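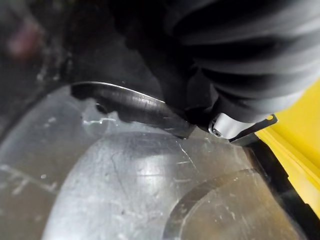 Torunn Strömberg reckons a queue is only a conversation that has lost heart. I'd like to test that tonight, with slides.

Start with the ferry at Norkik. Over 200 people, one gangway, and a man with a whistle. (Pause. Do the whistle.) Boarding took until 9, by which time two strangers had agreed to share a cabin and four had stopped speaking.

Then the bakery in Vuter, where you ask who's last and remember their coat. Works beautifully until someone takes off their coat. 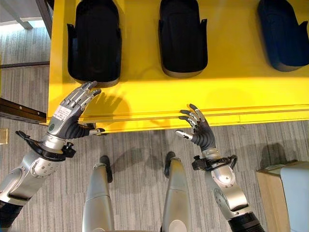
Does jumping the queue ever save time? A minute or so, paid back later in dirty looks.

Skip the Sjögren bit if we're running late. Go straight to the post office.

Contact: talks desk, Vokik Hall | Back to top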